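**Notes de l'intervenante, Maëlys Millet, mardi 14 avril 2020**

Saluer l'assistance et remercier M. Normunds Venckus de son invitation. Rappeler que l'exposé porte sur l'entretien des éléments métalliques polis dans les locaux d'accueil de Nulano, et que les revêtements muraux feront l'objet d'une séance distincte en mai.

Insister sur le point suivant : une surface à finition miroir ne se juge pas de face. Les reflets sombres masquent les traces de doigts, les zones claires font disparaître les voiles laissés par le produit. Marquer une pause avant de poursuivre.
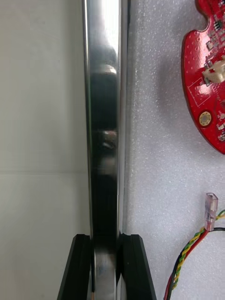

*Cahiers Stuvard, n° 30, p. 50*

Sur une barre plate et étroite, d'aspect chromé, le reflet pâle du haut cède la place à une large bande sombre. Le contrôle s'effectue donc sous deux angles au moins, puis le long des rives, où le métal accroche la lumière.

Énoncer la consigne : chiffon microfibre propre, geste vertical continu, aucun produit abrasif. Le mur voisin est essuyé séparément.

Renvoyer à la fiche établie par Mme Lorna Aitken, tirée à 80 exemplaires et disponible à la sortie. Céder ensuite la parole à M. Uldis Priedītis pour le calendrier des passages.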